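4. Everyday words for coloured transparent things

4.1 The problem of the two colours
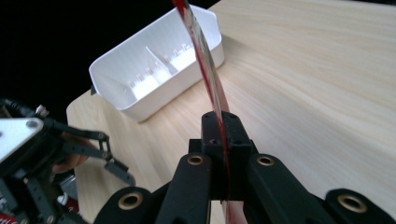

When a speaker calls a cup red, there is normally not much doubt about where the red is. It is on the surface, and the listener will look for it there. With transparent things the situation is less simple. A piece of coloured glass has a colour of its own, but it also gives this colour to what is seen through it, and a speaker must decide which of these to report, or must find a word which leaves the question open. In the previous section we described how the respondents were found in Hitwood and Drerthorpe. In the present section we look at the words themselves.

The material consists of 3,247 short written descriptions, made by adults who speak English at home. After removal of the empty and unreadable answers, and of those where the respondent had clearly described a different object, 2,899 descriptions remained. Of these, 1,194 come from Hitwood and the others from Drerthorpe. All were entered in Dritau, the coding sheet which we have used also in our earlier work on words for cloth, and every description was coded by two persons independently. Where the coders did not agree, the description was discussed until one code was accepted by both.

The objects were of ordinary kinds: drinking glasses, bottles, sweet wrappers, rulers, strips of plastic, buttons and beads. We did not give the respondents any list of words. They were asked only to write what they would say to a person in the next room who must find the object without seeing it first.

4.2 Plain colour words

The most common type of answer uses a plain colour word before the noun, as in "the green bottle" or "a red ruler". This was expected. Ziółkowski, writing on Polish and English shop catalogues, has already observed that transparency is often left out when the colour alone is enough to find the object, and our respondents seem to follow the same economy. When there was only one green thing on the table, they wrote "green" and nothing more.

More interesting are the cases in which the same plain word was felt to be too strong. Several respondents wrote a colour word and then weakened it. We find "red, but not properly red", "blue if you hold it up", and "yellow, only very thin". The last of these deserves a comment, for it is the colour which is called thin here and the object itself was quite thick. This use of "thin" appears in both towns. It appears more often with older respondents, although we do not wish to make much of this, as the age groups are of unequal size.

4.3 "Clear", "see-through" and "tinged"

The word "transparent" is rare in the descriptions. The respondents preferred "clear" and "see-through", and the two are not used in the same way. "Clear" was in most cases understood as being without colour, so that "clear red" was written by few people, and some of those who wrote it crossed it out again. "See-through" has no such limit. One can write "see-through red" or "red see-through", and both orders are well attested.

A third group of expressions places the transparent material first and adds the colour afterwards as something that has happened to it. To this group belong "tinged with", "with a bit of red in it", "stained" and "gone pink". The object in Figure 1, a long, thin, transparent strip with a red tinge along its length, is of the kind for which such expressions are convenient. The speaker is not obliged to say whether the colour is a coating or a filling, and with narrow things this is frequently hard to decide by eye. A plain "red strip" would also be correct, but it would suggest to many listeners something like ribbon or tape.

We note that "tinged" itself is a somewhat literary word. It was written by people who, in the short interview after the task, said that they would never say it aloud. "With a bit of red in it" is its spoken relative. In the Drerthorpe material there is also "reddy", which was explained to us as "red, but you could see your hand through it". In Hitwood "reddy" was known to the respondents, but there it meant only a colour close to red, and it was used for bricks and for hair without any difference.

4.4 Width and the place of the colour

The form of the object has an influence which we had not foreseen when the task was planned. With wide flat things, such as a sheet or a wrapper, the respondents often spoke about what could be seen behind: "it makes the table look orange". With narrow things this type of answer almost disappears, and the colour is located along a line. We find "red all down it", "red up the middle" and "it has a red edge", and the last two were sometimes given by different people for the same bead-like rod.

It is possible that this difference has its origin in the way of looking. A sheet is something one looks through, whereas a strip or a rod is something one looks at. We have no measurements of gaze, however, and the explanation must stay a suggestion for the moment. A second possibility is that narrow things show more colour at their sides than in the centre, and that the respondents simply reported this.

4.5 Limits of the material

The descriptions were written, and written language is more careful than speech. The lighting in the two rooms was not the same. In Hitwood the task was done in November, under lamps, and the windows gave little help. We have therefore avoided comparing the towns with regard to which colour was named, and have compared only the types of expression. The answers for the beads are treated separately in section 5, together with the interviews.

Contact: Tülin Sezer | Text last changed January 2, 2021 | All rights reserved by the author | Back to top

Related items
Thick and thin as words for colour
Coding cloth words with Dritau: a short guide
"Reddy", "bluey", "greeny": endings in Drerthorpe speech
Section 5: Beads and interviews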